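23/05/2022

**Kolthorpe brass and percussion students to give summer concert at Cotlow Hall**

Students from Kolthorpe College will perform a programme of music for brass and percussion at Cotlow Hall in July. Admission is free and no ticket is needed. Doors open half an hour before the start, and seats cannot be reserved.

The first half belongs to the college brass ensemble, which will play arrangements of English folk tunes, a set of Tudor dances and a short fanfare written by a second-year composition student. The fanfare was first heard at the college open day in the spring and has been lengthened for this concert, with a new middle section for muted trumpets.

After the interval the percussion group, Mallet, takes over. Mallet has six players and was set up by students who wanted to perform new music for marimba and vibraphone outside their usual orchestral work. The group will play three pieces, ending with "Mikora", a 20-minute work for two marimbas, vibraphone, glockenspiel and hand drums. It has been rehearsing the piece since January.

"Mikora" is in six linked sections played without a break. The opening is very quiet, and the college asks that latecomers wait in the foyer until it is over. Some passages later on are loud – anyone who would like to sit further back should tell the stewards on the way in. 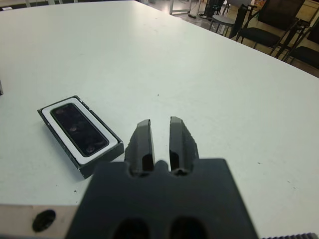 ## About the venue

Cotlow Hall has 159 seats on one level, with spaces for wheelchair users at both ends of the front row. There is a hearing loop in the main hall. Large-print programmes will be available from the desk by the entrance.

The hall reopened last autumn after work on its roof and stage floor. The new floor is stronger than the old one, so the two marimbas can stay in place throughout and the interval will be shorter than in past years.

Parking behind the hall is limited. The public car park on Mill Lane is a five-minute walk away and is free in the evening.

## Collection

There will be a collection at the end of the concert for the college instrument fund, which lends instruments to students who do not own one. Last year's summer concert raised £3,105 – the money paid for repairs to two tubas and a set of orchestral bells.

## Further details

The date, start time and full programme will be posted on the Kolthorpe College music pages and on the noticeboard at Cotlow Hall. Press places and interviews with the players can be arranged through the college music office.

ENDS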